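2024-07-29

Glaze notebook, tin white again

Opened the kiln half eight, still too warm for bare hands on the bottom shelf. Cone flat, controller says it topped out at 1,041 and held. Should of been lower, I wrote 1,030 on the card. Check the thermocouple before blaming the program.

Top shelf fine. Smooth, a bit buttery, colour holds at the rims. Middle shelf has pinholes on the outside of every bowl made from the Cavatero clay, none on the Sadier. Same bucket of glaze, same dip count. So it's the body or the biscuit, and I think the biscuit, the Cavatero lot went through fast in April when we were short of shelf space and they never got a proper soak.

Bottom shelf, crawling on 3 plates. Bare patches near the foot where I had handled them. Greasy fingers or dust. Wipe down with damp sponge and leave overnight, not ten minutes.

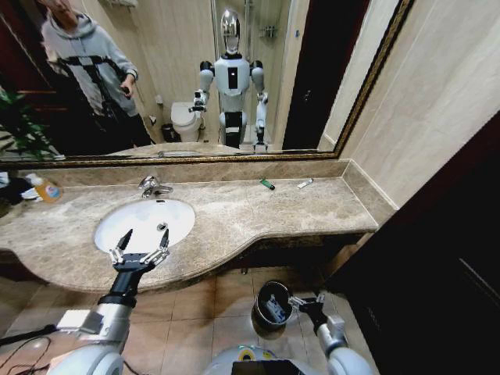

Bucket: weighed a pint of the white this morning, 707 g. Too thick, that's with the stuff that has been sitting under the lid since the last firing. Added water a splash at a time and sieved twice. Lumps left in the sieve were hard, gritty, threw them out. Whoever uses it next please stir from the BOTTOM, there's a hard cake down there and the top inch is nearly water.

Puvby frit is nearly gone, one bag with roughly 230 g in it. Have not reordered. The Cù one is cheaper but went cloudy over iron last time, tile is on the windowsill if anyone wants to look. Would use it for liners only.

Next firing:
- re-biscuit the Cavatero bowls, slow, with soak at the top
- 2 test tiles of each clay on every shelf, number them on the BACK this time
- drop top temp, shorter hold
- new kiln wash on bottom shelf, old stuff flaking onto the plates below

Blue brushwork over the white bled on the thick ones and stayed crisp on the thin. Nice actual line on the little jug. Want to try it with a drop of gum in the pigment, half a teaspoon to the jar, and paint befor the glaze goes powdery.

Left the lid propped one notch. Cones are in the drawer under the scales, we're low on those too.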